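Technician, Manipulation Evaluation (fixed term)
Bosten, Mollorstead site 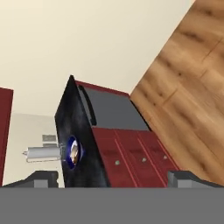
Bosten tests whether machines can yet do ordinary kitchen and workshop chores: opening drawers, clearing worktops, putting tools back. Most cannot do so reliably. The post holder will measure how far short they fall.

Duties
Run the Sokska task set (537 chores) in simulation and repeat selected tasks on the bench.
Score each attempt against the written pass criteria and log the cause of every failure.
Reset the 2 test kitchens between runs – this is physical work and takes up much of the day.

Requirements
Working knowledge of Python and Linux. Experience of lab or shop-floor testing is useful. No degree needed.

Terms
3 days a week, 80 per cent on site. Starts in December.

Apply with a CV and one sample test report to Archie Kinnear, Faulkner Building, Mollorstead.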